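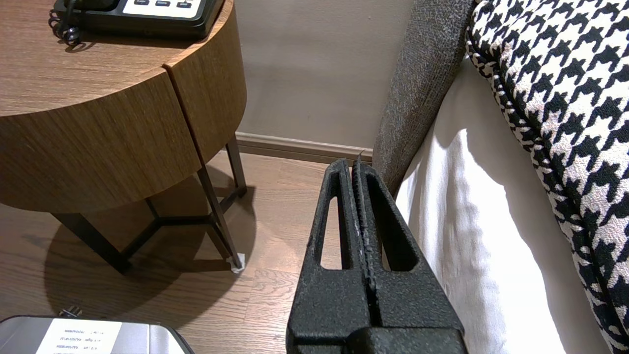 Gripper budgeting is the part of robot procurement that deals with whatever goes on the end of the arm, and is usually done last, with the money left over. In hotel work the sum depends mostly on gaps. A pair of slim parallel fingers can point into the space between a round nightstand and a bed, where a cheaper, fatter hand would meet the furniture. The Leltstead planning sheet, drawn up by Nerys Watkins, allows 2 spare sets of fingers per arm and 30 days for delivery, a figure suppliers have admired from a distance. Her first draft, in February, left out finger wear altogether and was approved at once.

Tapio Aaltonen's later Clultley method prices a room by its narrowest gap. It runs to 79 pages, of which buyers are known to read the total.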